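Zavberg Dental Research
Open calls

Call for participants: night guard wear and bite force study (Stullik protocol)

Zavberg Dental Research is recruiting adults who grind or clench their teeth during sleep. The study compares two types of custom night guard over 49 nights of use at home. Enrollment is open as of 2020-06-02 and closes when all places are filled.

Purpose

Night guards are commonly made in either a hard or a dual-layer material. Dentists choose between them mostly by habit and patient preference. The Stullik protocol measures how each type wears at the back teeth, how much the wearer's bite force changes on waking, and how often the guard is taken out during the night. Results will be used to write fitting guidance for general dental offices.

The study does not test a treatment for grinding. Participants should not expect their grinding to stop, and the guards are not a replacement for care already planned with a dentist.

Who can take part

We have 144 places. You may apply if you:

- are 21 to 65 years old
- have been told by a dentist that your teeth show wear from grinding, or have a sleep partner who hears you grind
- have at least ten upper teeth, including one molar on each side
- have had a dental exam and cleaning in the past year
- can attend four visits at the Lefèvre Street clinic

You cannot take part if you:

- are wearing braces, clear aligners or a fixed retainer on the upper teeth
- have a removable partial or full denture
- have had jaw surgery, or have jaw joint pain that is being treated now
- use a mouthpiece for sleep apnea
- have untreated decay, a loose crown or active gum disease
- are allergic to acrylic or methacrylate resins
- are pregnant or expect to become pregnant during the study period

Crowns, fillings and single implants are acceptable if they have been in place for six months or longer. If you own a night guard, you must stop using it 2 weeks before the baseline visit. Bring it with you so that its thickness can be recorded.

What is involved

Visit 1, screening (60 minutes). Consent, dental history, a short exam and a digital scan of both arches. No impression trays are used unless the scan fails twice. You will be told at this visit whether you qualify.

Visit 2, baseline and fitting (75 minutes). Bite force is recorded on the left and right molars with a thin sensor. The guard is fitted and adjusted. Assignment to the hard or dual-layer group is made by computer, and neither you nor the clinician can choose. You will also receive a storage case, a soft brush and a paper sleep log.

Visit 3, midpoint (30 minutes). The guard is scanned and returned to you the same day. Bite force is recorded again before 9:30 a.m., so an early appointment is required.

Visit 4, close (60 minutes). Final scan, final bite force reading, questionnaire and exit exam. The guard is kept for sectioning under the microscope. A new guard in the material of your choice is made from your closing scan and mailed to you.

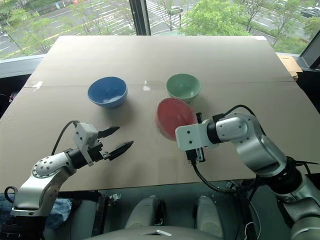

Blue and green bowls on a cardboard-covered table by the windows.

At home, you wear the guard every night for the full period and fill in the sleep log each morning. The log takes less than five minutes. It asks what time you put the guard in, whether you woke up without it, and whether your jaw felt sore. Clean the guard with cool water and the brush supplied. Do not use toothpaste, hot water, mouthwash or cleaning tablets on it. These change the surface and make the wear readings unusable.

If you miss more than three nights in a row, call the study line. You may be asked to extend your wear period or to leave the study. Leaving early, for any reason, does not affect your access to care at the clinic.

Risks

Most wearers have extra saliva and mild tooth tightness for the first few nights. Some notice that the bite feels different for a short time after the guard is removed. Gum soreness can occur where the edge presses and is corrected by trimming, at no charge. Sensor readings require you to bite down hard for two seconds and can be briefly uncomfortable. Report any chipped tooth, lasting jaw pain or crack in the guard within one day.

Payment

Participants who finish all four visits receive $200. Payment is made by prepaid card at Visit 4. Those who leave after Visit 3 receive half. Screening alone is not paid, but parking is validated at every visit. There is no cost to you or your dental plan for any study procedure.

Privacy

Scans and logs are stored under a code number. The list linking codes to names is kept by the study coordinator and destroyed when the analysis is complete. Scan data without names will be shared with Vorbridge, which carries out the wear measurements.

Study staff

Principal investigator: Yanling Mao
Examining clinician: Jianhua Wei
Measurement and data: Qianru Xue
Study coordinator: Meifang Tang

How to apply

Call the study line or ask for a screening form at the front desk of the Lefèvre Street clinic. Have the date of your last dental exam and the name of the dental office ready. The phone screen takes ten minutes and covers the points listed above. If you pass it, a consent form is mailed to you to read before Visit 1. Do not sign it in advance.

Screening visits are held mornings and late afternoons through the end of June. Applicants who qualify after the last place is taken go on a waiting list and are contacted in the order they were screened.

Questions about your rights as a participant should go to Chunhua Yuan, participant liaison, who is not a member of the study team.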